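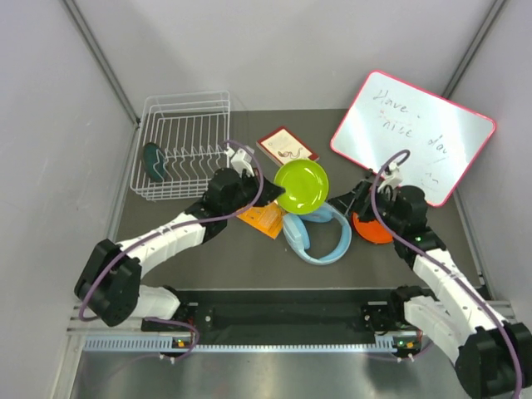

Left arm holding the lime plate, right arm open over the orange-red one. Rack at upper left.

Two-arm teleop: plate demos replay badly when the shiny plates are involved

Posted by Bảo Vi

I am recording demonstrations on a two-arm bench by remote control. The task is to pick plates off the table and stand them in the wire dish rack. Other things are left on the table on purpose (book, headphones, whiteboard) so that the policy does not learn a bare surface.

I have 34 demonstrations so far. The trained policy reaches for the correct plate most of the time but closes the gripper too early, short of the rim. It does this far more with the lime plate than with the dark green one. The fixed camera picks up strong white reflections on the inside of the lime plate. The arms were calibrated in March and the joint readings agree with the leader arms when stationary.

Is this a lighting problem, or do I simply need more data? I would prefer not to record 2,000 of these.

Lộc Mai

More data. 34 is nothing for two arms. Also try a bigger batch size.

Silvana Caldeira

Check the timing before you change the lights. Early closing is the usual symptom of a delay between the image stream and the joint stream. If each image is stored with joint values from a few steps later, the policy sees the gripper still short of the rim and learns to close there.

Test: hold one gripper in view of the camera, open and shut it sharply by remote control, and step through the recording. Compare the step where the finger moves in the image with the step where the recorded position changes. On our bench at Brendham the gap was 4 steps. We shifted the joint stream to match, retrained on the same recordings, and most of the early closing went away.

A delay would affect all plates, so it does not explain the difference between lime and dark green. For that:

Look at how you approach the rim. If you slow down before closing on one plate and not on the other, the policy copies both habits.

Move the lamp or put a diffuser over it. Record a small batch under the new light and keep the old ones in the set.

Decide which arm takes which plate and stick to it. If the idle arm drifts about over a second plate while the first one is being placed, that drift is training data too. Park it or give it a job.

I would not touch the batch size yet.

Bảo Vi

Ran the gripper test. The gap is 2 steps, same direction as yours. Retraining now with the shift applied, diffuser to follow.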